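Home | Manuals | Cell set-up | Spares | Contact
Print this page | E-mail this page

Triltham bench cell – set-up guide
Section 6: Laying out the bench and teaching the positions

Carry out this section after the arm has been homed (section 5). Keep the arm in hold whenever your hands are over the cloth.

1. Spread the black cloth over the table and clip it at the edges. Small creases do no harm, but pull out any fold under the rack.

2. Stand the acrylic rack on the cloth, within reach of the gripper. Tighten the side knobs by hand only.

CAUTION: Acrylic cracks if the knobs are forced. Do not use pliers.

3. Put the funnel in its hole and push it down until it seats. The stem must hang clear of the base plate.

4. Set the flask in its cork ring to one side of the rack.

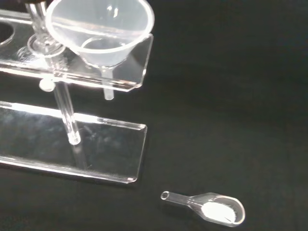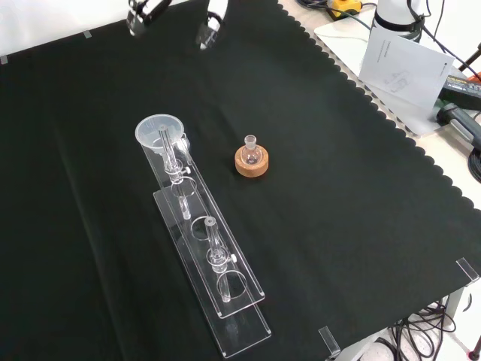 5. Open the gripper fully and jog it until it is above the flask. Save this as position 596.

6. Lower the arm at slow speed until the fingers are either side of the neck – stop if either finger touches the glass. Save the position.

7. Repeat for the funnel and the spoon. Teach the spoon with powder in it, as the run starts that way.

NOTE: If the rack or the cork ring is moved, teach its positions again. Moving the arm base means teaching all of them.

8. Wipe the wrist camera window with a dry cloth and run the empty cycle once at low speed.

If the display shows error 2119, a saved position is out of reach. Move the item closer to the arm and go back to step 5.

Changes to this section: M. Thiele, 10/8/21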